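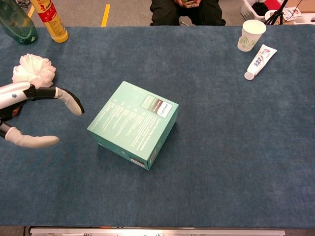 On Thursday the list member from Tromstead wrote:
> Put everything for the bathroom shelf in its original box. Boxes stack, you can read the labels, and you get 30 more items in the same space.

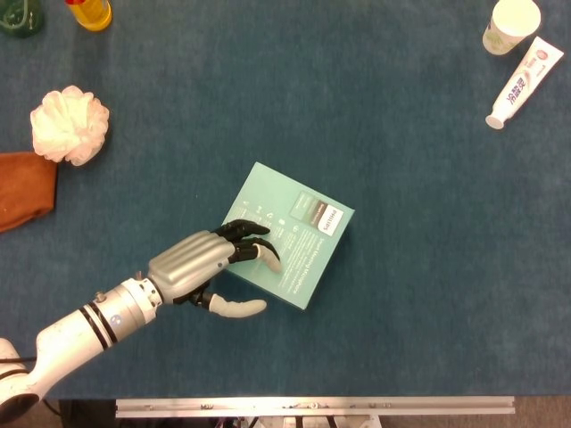

Treltavari, list moderator

I doubt the 30. A Philips box is a fine box, but a square one wastes the corners of any round bin, and what do you do with a mesh sponge or a spray can? They never had boxes worth keeping. I tried the all-boxes plan in March and went back to open trays. Has anyone measured a shelf before and after? Until then I'd keep the box for the warranty and skip the rest.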